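Chapter 4
Packaging and the Cost of Goods

A product is not ready for sale when it leaves the production line. It still has to be packed, stored, moved and handed over to a buyer, and each of these steps adds to its cost. In this chapter we look at how firms record packaging costs and how those costs affect the price a customer pays.

Consider Gradberg, a small maker of candles in the town of Trollitz. In February the firm packed 1,000 candles, one to a box. Each box cost 28 cents, and the labor to fold and fill it cost 70 cents. Packaging therefore added 98 cents to every candle before it was shipped. 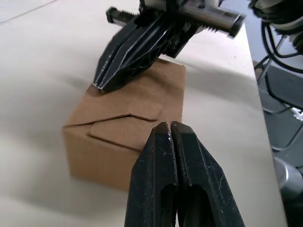

Why is the cost of a box counted separately from the cost of shipping?
The box is bought and used whether the product travels across town or across the country. Shipping costs change with distance and weight, so the two are kept in different accounts.

Accountants also separate primary packaging, which holds the product itself, from secondary packaging, which groups several units together for transport. Primary packaging is usually treated as part of the product cost. Secondary packaging is often treated as a selling expense, although practice varies from firm to firm.

Key terms: primary packaging, secondary packaging, product cost, selling expense.

Section 4.1 begins with the direct costs of materials.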